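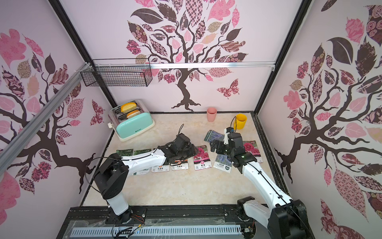

Minutes of the Meeting, Play Kitchen and Seed Corner
Prundbridge Family Center, small meeting room
Date: 09/10/2026
Present: five members of the play group team, two parents
Excused: one member

1. Minutes of the last meeting
The minutes were read and accepted with one correction. In point 4 the word "carpet" must be "curtain".

2. Seed packets
The team discussed where the seed packets should be kept. At this time they are on the marble-pattern table together with the toaster and the cups, and some members find that this is too much for one table. One parent said that the children like to have the seeds near the kitchen, because they play shop and then they play breakfast. It was decided that the packets stay on the table until the end of the season. After this they go in the drawer with the garden things.
The Billey garden shop offers us more packets from last year at a reduced price. We have 210 dollars left for the garden part. The offer was accepted with five votes for and two against.

3. Wire basket
The black wire basket hangs from the rail and is not used for anything. Proposals were: seed packets, napkins, toy bread. The members could not agree. It was also asked if the white cable ties are strong enough when the basket is full. One member will ask at Paulauskas, where we bought the rail, and will report at the next meeting. Until then the basket stays empty.

4. Toaster and cups
The mint-green toaster with the toy bread stays. A second toaster was proposed, but there is no place for it. It was remarked that the toy bread must go back in the toaster when the play is finished, and not in the coat pockets.
The pink cup and the yellow cup are sufficient for now. A parent would like to give a set of plates. The team says thank you and asks that the plates are plastic and not too large.

5. Wallpaper
Several parents have said good things about the wallpaper with the trees and the butterfly. One member finds the dark leaves too heavy for small children. There was a long discussion and no decision. The wallpaper was paid from the Brirden fund, and the invoice of 306 dollars is in the folder.
It was agreed that no stickers or drawings are put on the wallpaper. Drawings can hang in the corridor.

6. Various
The key for the cupboard is missing again. Please look at home.
The light in the corridor will be repaired by the building office.

Next meeting: in December, same room. The exact day will be sent by e-mail. Points for the agenda should be given in writing one week before.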